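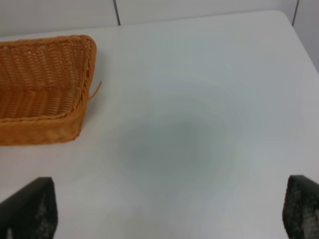
Valentin Hamel has argued that households do not decide to throw fruit away; they lose track of it, and the bin comes later. His remark was made about apartment kitchens in Hastham, but it fits much of what was written in our diaries.

4.2 Where fruit is kept

The survey was returned by 3,184 households in Hirkbridge and Holmont. Diaries were kept over October by a smaller group, and 57 of these were complete enough to code. We coded storage place as fridge, bench, table or other. A garage shelf counted as other, as did a car. Fruit that was moved during the week was coded by the place where it spent the most nights. 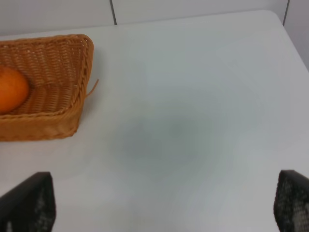 Figure 5. White tabletop with pale wall behind.

Citrus was mostly kept at room temperature in both towns. Stone fruit was moved more often than anything else, usually from bench to fridge once it had softened. Households with children under school age reported more part-eaten fruit, and we treated this as a separate category because the coders could not agree on whether it was avoidable. Dela Peña's coding scheme places it with plate waste. We did not follow that scheme here, and totals should not be compared directly with hers. 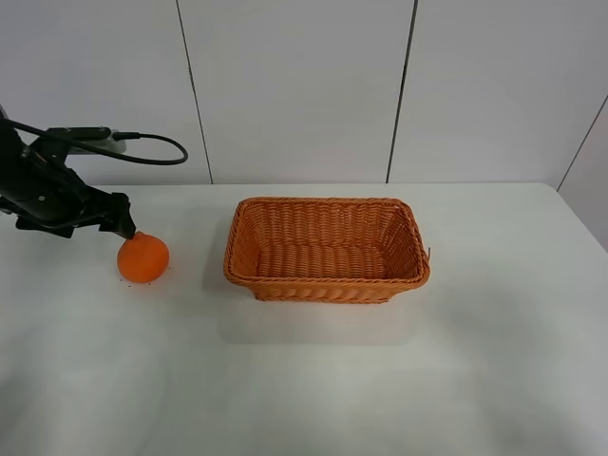 One Holmont respondent wrote in the margin that the question on ripeness made no sense for mandarins, as she bought them ready to eat and judged them by the feel of the peel. Similar comments appeared on other forms. The ripeness item was dropped from the citrus analysis and kept for pears, bananas and stone fruit.

Colour was the most common reason given for keeping a piece of fruit another day, followed by firmness and smell.
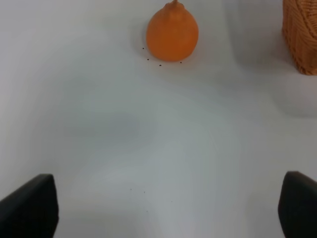
Smell was mentioned more in Hirkbridge, where more of the fruit came from backyard trees and had no purchase date to go by. For these households we used the day of picking. Windfalls were left out unless they had been brought inside, and fruit given to neighbours was recorded as leaving the household uneaten but not as waste.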